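Blog > Household > Furniture and fittings

July 17, 2024
By Santosh Kashyap

I have been shopping for an armchair since the spring, which is a sentence I never expected to write, and I have come to distrust the word "ergonomic" more than any other in the English language. It used to belong to people with clipboards who measured how far a typist had to reach. Now it is stuck on anything with a back and a cushion, at which point it adds a couple of hundred pounds.

The chair we are replacing came from my aunt. It has one loose arm and a dip in the middle where three generations have sat, and I'd happily keep it, but getting out of it has started to hurt. So I did what everyone does and typed "good chair for bad back" into a search box. This was a mistake. For weeks afterwards I was followed round the internet by a firm called Huteo, who wanted me to know that their reading chair had been "tested by 653 sitters".

I wrote to ask what the test was. I'm that sort of customer, I'm afraid. A cheerful reply came back saying the sitters had been "invited to share their experience of comfort", and that the great majority had rated it comfortable or very comfortable. How long did they sit? The reply to that one took 12 days. They sat for "a typical showroom visit". I have made a fair few showroom visits and I don't think I've been in any one chair for longer than it takes to read the price tag and stand up again.

Almost any padded chair is comfortable for five minutes. You've been walking round a retail park, your feet are sore, and somebody lets you sit down. You would rate a garden wall highly. The trouble comes after an hour and a half with a book, when the front edge starts pressing behind your knees and the fat bit meant for the small of your back turns out to be meant for the small of somebody else's. I'd like to see a rating taken then.

Durach, to be fair to them, will let you try a chair at home. The trial is 10 nights, though I read the small print and the clock starts when the order leaves the warehouse. If you send it back you pay the collection, and the collection isn't cheap. A friend at work did the sums on hers and kept a chair she didn't much like. I suspect she isn't the only one, and I suspect Durach count her among their satisfied customers.

Then there's the matter of height. Seixas give a seat height on their website, measured with nobody in it. Their cushions are very soft. I sat in one at the shop near the ring road and sank some way past the number on the label, and getting up again took both arms and a bit of a run at it. When I asked the assistant for the height with a person in the chair, she said it would depend on the person. Well, yes. But they could pick a person. Car makers manage it with dummies.

I should say that I don't think any of these companies is lying. It's more that they have worked out which questions people ask (does it come in green, will it fit through the door) and put all their effort into answering those. You can turn most of these chairs round on screen and try forty fabrics on them before you've found out how deep the seat is. 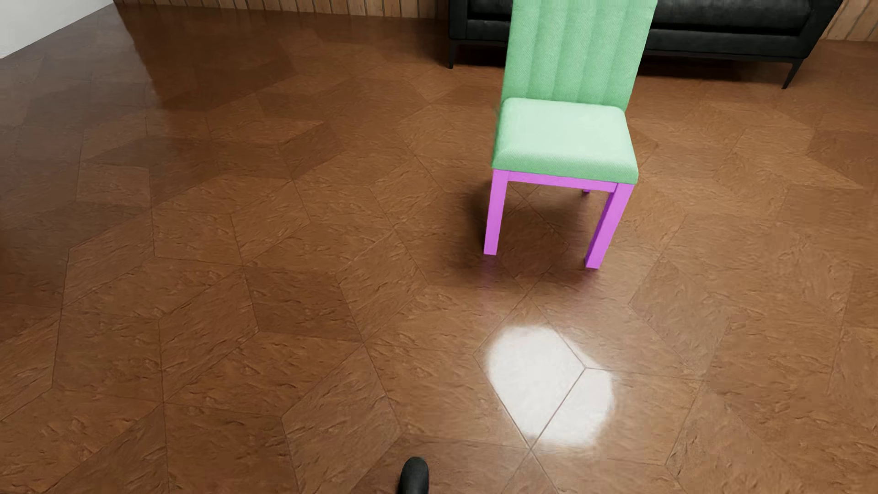 Depth is the one I'd push hardest, if you are looking as well. My wife is a good deal shorter than me, and a seat that suits my legs leaves her either perched on the front or lying back with her feet off the floor. Pristedano sell what they call a "universal" depth. I asked what made it universal and was told it suits most people. I asked which people. We left it there.

The price of the Pristedano was £743, by the way, without the footstool, and the footstool is in all the pictures.

What I've been doing instead is dull and seems to work better. I take a tape measure and a paperback. I measure the dining chair at home that I can sit in all evening without complaint, and I write down the height, the depth and where the back starts to curve. Then I go to the shop in the middle of a weekday morning, when it's quiet, and read for as long as I can bear being looked at. My record is some forty minutes. I got through two chapters and went off a chair I had very nearly bought.

The best so far was second-hand, in a charity warehouse, with no label and no claims attached to it. The seat was the right depth for me and nearly right for her. Somebody else had put a sold sticker on it by the time I'd been home to measure the alcove. They have another delivery due in August, and I've asked them to ring me. In the meantime I've put a folded blanket in the dip in my aunt's chair, and I'm having another go at glueing the arm.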